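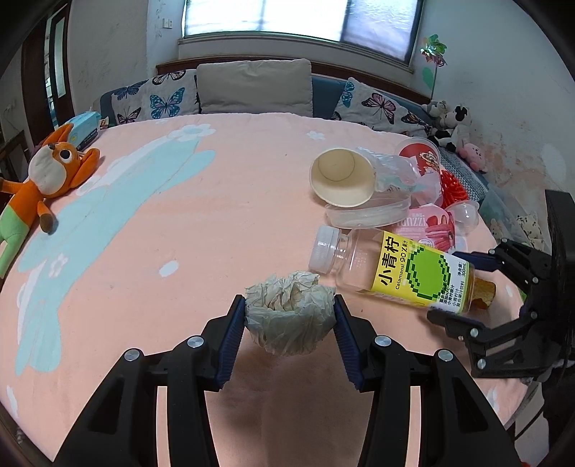
Quick one tonight, supper's on the stove and I promised myself I'd write this up before I forget which screw went where.

So the arm. Third version of the wrist is on and it doesn't wobble anymore. The old bracket was printed flat and kept splitting along the layers every time the motor reversed hard. Wafula said print it standing up. Took all night, used way too much filament, and now I can hang a full water bottle off it. Should have listened in January.

For anyone new – the project is Stindham, a table-clearing arm that lives on a rolling cart. The whole job is picking trash off a low table and dropping it in a bin. No dishes. No laundry. I keep getting emails about laundry.

Parts so far: shoulder and elbow are two Hauser gearmotors, used, bought as a pair. The controller is an Ornix board that runs hot, so it got a fan, and the fan is loud, so now the whole cart hums. Power supply is a Goltach brick I pulled out of a dead 3D printer. Wiring is a mess. I labeled six of the cables and then ran out of tape and the rest are just black, good luck to me.

Training side is further along than the hardware, which feels backwards. 1,245 clips of picking stuff up, by hand, with the hand-held grippers. I went through them over the weekend and threw out 98. Mostly me. Thumb over the lens, forgot to close the jaws before lifting, one where I'm clearly answering the phone. The rest are good enough. Crumpled paper is the easy one, it squishes and then it stays put. Bottles on their side are worse than I figured, you grab a bit off center and they want to spin out of the pads.

Vichien Hemmin came by Sunday with a bag of bearings and looked at the elbow for a long time without talking. Then he said the belt was on one tooth off. It was. That was three evenings of me blaming the code. I've put the fix in the build notes, under elbow, near the bottom, becuase the top half of that page is from the old design and I haven't cleaned it up. 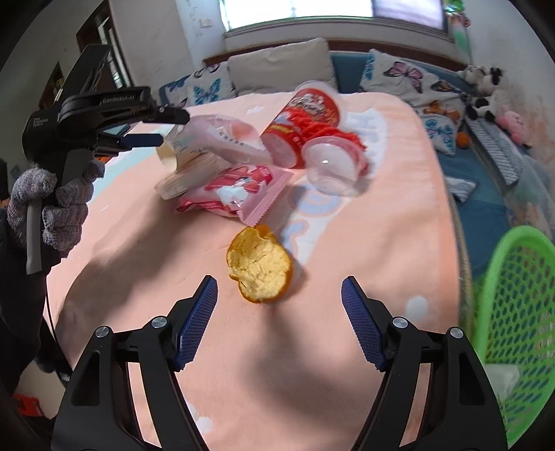 Grip force is the next fight. Right now the arm has two settings, off and crush, and the motor current reading is so noisy I can't use it to tell when the fingers have touched something. I tried averaging over 15 samples and it got smoother but too slow, by the time it knows, it's already squeezed. A motor swap is not in the budget. So for now I want to sort things by how careful you need to be. Orange peel is my test case. Lying with the pale inside up it's a little bowl, you have to come down with the jaws wide and close on the rim, and on a peach-pink cloth the color is close enough that I don't trust my cheap camera to find the edge. Puffy clear plastic bags are their own kind of awful, no idea what the arm will make of those.

Wafula Were thinks I should skip the current sensing and put a strip of foam with a switch behind it in each finger. Cheap, dumb, might work. I have the foam. I do not have the switches, I had a whole bag of them and they are somwhere in this house.

To do before the next post:
– find the switches
– new mount for the camera, the old one blocks the wrist at full tilt
– belt guard on the elbow so my sleeve stops going in there
– strain relief on the cable that runs past the cart wheel
– more clips with flat stuff, wrappers especially

Somebody asked in the comments if I'd share the bracket file. Yes, once I fix the hole spacing. It's a hair too tight for the bolts and I've been drilling it out by hand every time. If you can live with that, say so and I'll just send it as is.

Ok rice is boiling over. More next week.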